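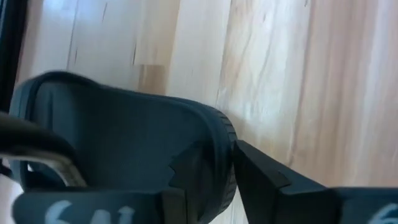 Figure 3. Handling of a dark gray item with a ribbed rim.

3.2 Soft items and their edges

The second group of objects in our study is the group of soft and half-soft items which people keep near the entrance of the home: shoes, sandals, soles, rubber covers and similar things. We treat them apart from the boxes and bottles of Section 3.1. A box has the same shape each time it is put on a shelf. A rubber item may bend when it is pressed, and two persons who tidy the same shelf can leave it in quite different shapes.

The household survey was made in two towns, Bragança and Eromton, and it gave a list of 2194 items. From this list we took 200 items for closer work. Each one was sorted by hand according to three questions: where it is usually kept, whether it belongs to a pair, and at which part it is easiest to hold. The last question was the most difficult to answer for the entrance group. Many participants said that they take a shoe "by the back", but when they were asked to show it, they took it by the side or put two fingers inside the opening.

For this reason we describe the items by their edges and not by their names. We use the word "rim" for any raised or ribbed border, and the word "face" for the smooth surface beside it. In Figure 3 the smooth surface rises in a gentle arch and then goes down to a ribbed rim, and the contact on the right side is directly next to this rim. The same two words can be used for a sole, a cover or a closed sandal, so the sorting does not depend on what the item is called at home. It also avoided some long discussions between the coders, who did not always agree on where a slipper ends and a sandal begins.

The shelves used for the tidying task were of the Vullo type, with an open front and 30 cm between the boards. Participants in the Alley group received the items in a mixed pile and were asked to place them as they would do in their own home. They had 11 minutes, and no order was suggested to them. Pairs were usually put together first, with the rims toward the front. Single items were left until the end, and several of them were laid on top of a pair already placed. The effect of this on the available shelf space is treated in Section 4.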